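Zhenhua Shen
Thu 14 October

A small thread about my week teaching two robot arms by remote control. I am not an expert, I only started this autumn with the team at Murora, so please correct me kindly.

The idea is simple to say. I hold two handles, one for each hand, and the arms in the cell copy my movements. The computer saves everything. Later we train a model on it.

The task is sorting small things into the wire baskets at the back. One arm picks up, passes to the other, and the other one puts it in the right compartment. I thought the basket would be the difficult part. It is the passing.

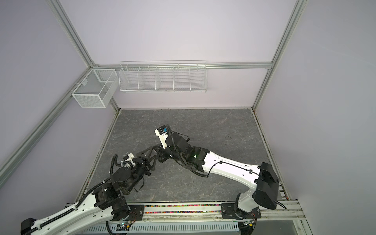 When the two grippers are so close, I stop breathing a little. If I open the first hand too early, the piece falls. If I open too late, both arms pull and Margaux shouts from her desk.

We need 400 good demonstrations before November. Yesterday I made 34 and threw away four of them – in those I was hesitating, and Margaux says the model will learn my hesitation too.

Advice I received from Gaspard: look at the fingers, never at your own hands. It helped me more than the manual did.

Tomorrow I try with my left hand giving and my right hand receiving. If somebody here has done this with two arms, how long did you work before taking a break? My shoulders would like to know.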